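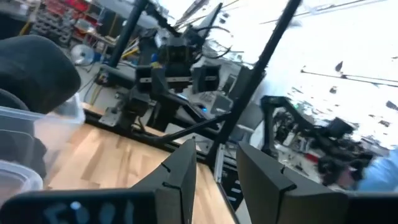 People who buy a used table usually look at the legs first. Noel Dalisay looks at the top, and he looks at it from low down, with a window on the other side. He has run the furniture shop on the main street in Pirenton for 25 years, and most of what he sells has a wooden top that somebody else got tired of. A light wooden surface with a pale grain, like the one in the photo, is what customers ask for now. When he started, they wanted everything dark.

Dalisay keeps a paper ledger. Last year 1,106 pieces came through the shop, and 260 of them were tables. He paid for most of those, but a fair share were left at the back door overnight, which he has asked people to stop doing.

The change in taste has made work for Rokeya Weerakoon, who strips and refinishes tops in a rented garage in Grernbridge, three miles up the road. Much of her week goes to taking dark stain off tables that were pale to begin with. Stripper takes off the varnish, but stain sits deeper, and she sands it by hand near the edges, where a machine tends to round the corners over.

"Veneer is where people get into trouble," she says. "They rent a belt sander on Saturday and they're through to the core before lunch."

Her test for veneer is simple. Look at the end of the top and see if the grain on the face carries over the edge. If the lines stop dead, or the edge is a separate strip, treat it as veneer and stay with fine paper. She turns down jobs where the face has already been sanded thin.

Finish is where she and Dalisay disagree. He likes hard varnish for family tables and tells buyers to put it on in three thin coats. She prefers oil, which marks more easily but can be fixed one spot at a time. A white ring on an oiled top can often be rubbed out and oiled over the same afternoon. On varnish, a deep mark can mean doing the whole top again.

Farzana Munasinghe bought an oiled table from Dalisay last August, after Weerakoon had worked on it. She has two boys who do their homework on it and press hard with their pencils. You can read some of last fall's spelling words if the lamp is low enough. She oils it twice a year with a cotton rag and lays the rag flat outside to dry, since oily rags left in a heap can catch fire.

She paid more for it than for a new one at the Siregar outlet near the highway, and her husband brought that up for a while. The old table it replaced went to her sister in Ziltdale, who painted it green.

Dalisay has started seeing painted tables come back in. He puts them at the rear of the shop, and Weerakoon drives over on Fridays to pick through them.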